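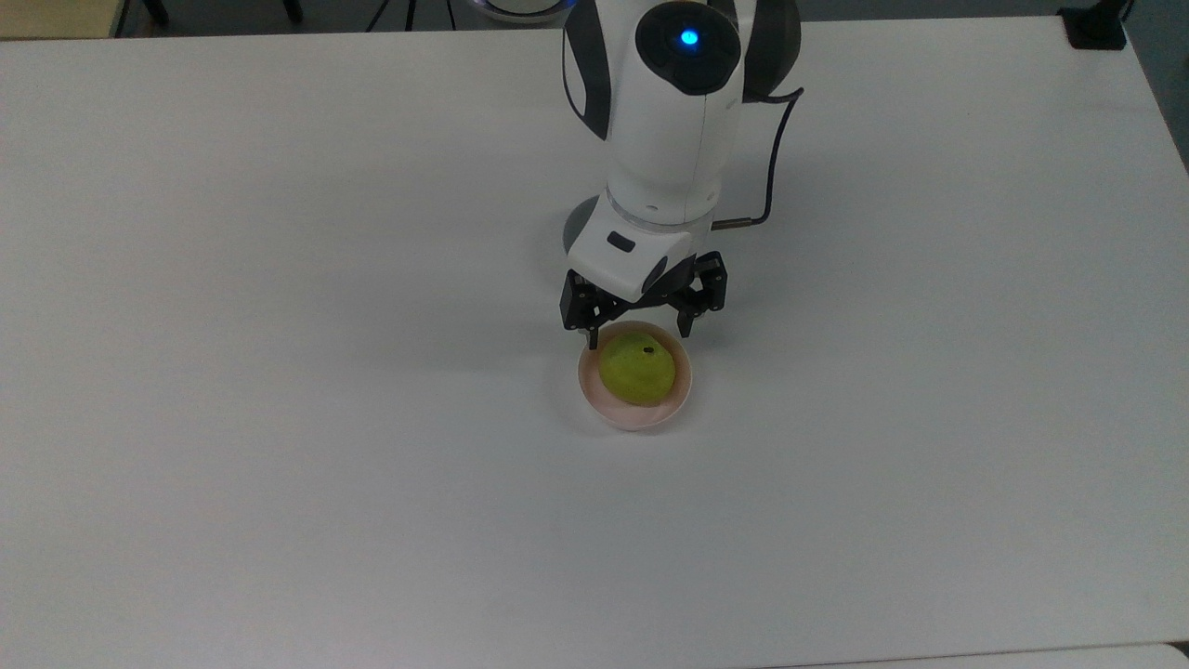
Ripening pears at home: fridge first or counter only?

hollowoak
Bought a 7 lb box of green winter pears from Kiswood in February. Left half on the counter, half in the fridge at 34 F for 6 days, then moved those out. The chilled half softened evenly. The others stayed hard at the neck.

marl_227
Depends on the variety. Bartletts need little or no chilling. Winter pears need more. Check the neck with a thumb, not the body.

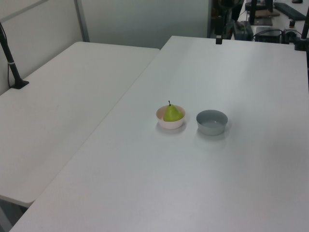 Also keep them in a single layer. Stacked fruit bruises at the contact points once it softens.

dry_stack
Disagree on chilling. Store pears have usually been in cold storage already. More fridge time only delays them.

hollowoak
Mine came direct from the orchard, so no storage. Should have said that.

dry_stack
Then the cold period makes sense. Paper bag after that, closed, room temperature.

marl_227
Bag is optional. Check daily from Tuesday on if you took them out on the weekend.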